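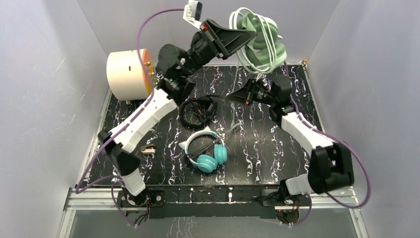
The Wuvden wired headphone is sold to libraries and schools as a low-cost item for shared use. The Heffernan Library System purchased it in March for the listening desks at its main building and for the short-term loan shelf. This review covers the first period of service and is meant for branches deciding whether to order from the same line. The headphones were bought in several colors, and the choice of color had more effect on daily work than the purchasing office expected. The main building's counters are black with white and pale lilac veining, and against that surface a green pair is easy to find. A black pair on the same counter is not, particularly at the end of the day when the lights over the desks have been lowered.

Review completed 2023-07-25 by Margus Ozoliņš, Equipment and Furnishings, Heffernan Library System.

Scope

The order included black, green, and white with turquoise ear cups. All are over-the-head models with a fixed cord. Branches that need a detachable cord should look elsewhere, as Wuvden does not offer one in this series. The headphones were lent 2,108 times in the review period, most often for language courses and for audiobooks played at the desks. Loans to take home were not permitted. Staff recorded each complaint and each repair on the usual form, and the remarks below draw on those forms and on inspection of the returned items.

Fit and comfort

The headband adjusts on both sides by means of a sliding piece that clicks at each step. The steps are small enough to suit a child of seven and an adult with a large head. The click is loud when the headphones are new. It becomes softer after some weeks, and on a few pairs the slide has become loose enough to shift during use. A loose slide cannot be tightened by the branch. Wuvden exchanged the affected pairs without charge, although the exchange took longer than the ordering page suggests.

Most adult borrowers found the cushions acceptable for an hour. Those who wear glasses reported pressure above the ear somewhat sooner. The cushions are removable, which shortens cleaning considerably, but the replacement set costs nearly half the price of the complete headphone. Branches should ask for a few spare sets with the first order, when the supplier is more willing to discuss price.

Sound

Speech is clear at low volume. Music lacks depth in the bass, and listeners who came to the desks for recorded concerts said so. As the main use at Heffernan is spoken audio, this did not weigh heavily in the rating. Sound leakage is moderate. A person at the next seat will hear something if the volume is set above the middle mark, and the reading room asked that the two seats nearest its door be left without headphones for that reason.

The volume control is located on the player at our desks and not on the headphone. Branches whose players have no control of their own should take note.

Color and identification

The purchasing office had assumed that color would be a matter of taste. In practice the desk staff began to use it to keep track of returns – green for the language desk, white and turquoise for the children's desk, black for general loan. The arrangement was informal at first and has now been written into the desk procedure. 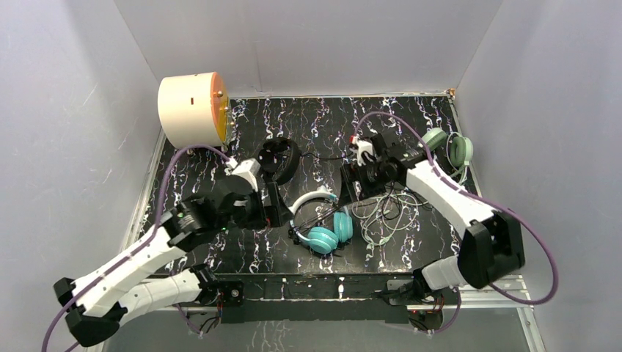

Black remains the least satisfactory of the colors for this purpose. Dark cords are also slow to locate on dark counters, and staff picking up a headband have more than once pulled another pair along with it. The white cord on the green model is better in this respect. It shows dirt sooner, but it can be followed from the ear cup to the plug without lifting anything.

The white and turquoise model was the most requested. Its headband marks easily. Ballpoint ink has not come off any of the three pairs on which it was found, and the pale finish takes on a gray tone near the slide where it is handled most. The turquoise cups have kept their color well.

Cords and durability

Cord length is generous for a seated listener and excessive for a shallow counter. The surplus hangs or coils in front of the user and tangles with whatever is beside it. Heffernan uses a simple fabric tie on each cord. Wrapping the cord around an ear cup is a common habit among borrowers and should be discouraged, as the bend falls at the point where the cord enters the cup. Of the pairs withdrawn so far, the larger share failed at exactly that point, with sound lost on one side.

No headband has broken. Several pairs have fallen from counter height to a tiled floor and continued to work. The plug is straight, and a right-angled plug would be preferable at desks where chairs are pushed in close.

Cleaning

Staff wipe the headband and cups with Cerenix cloths after each loan and remove the cushions for a fuller cleaning each week. The lettering that marks left and right has worn off on pairs in heavy use. The manufacturer supplies replacement stickers on request, and these have stayed in place better than the original print.

Storage

The Jallberg hanging rail purchased with the headphones is a sound product but was not designed for this headband, which is broader than the pegs allow. Two pairs on adjoining pegs will touch. Heffernan now uses every second peg. Flat storage in shallow trays was tried at one desk and given up, chiefly on account of the cords.

Cost and ordering

Stock number 811 refers to the black model only. The other colors carry separate numbers and must be entered on separate lines, a point that delayed our first order. The supplier's lowest price applies from 1,000 units, and no single library system of our size will reach it. Joint ordering with neighboring systems is permitted under the terms of sale and is under discussion.

Rating

Recommended for spoken audio at supervised desks, with a preference for the green model on dark counters. Acceptable for music only where listeners have modest expectations. Not recommended for take-home loan until the cord entry has been strengthened. Branches that already hold black pairs need not replace them, and may apply a strip of light tape to the headband in the meantime – the tape should be kept clear of the slide.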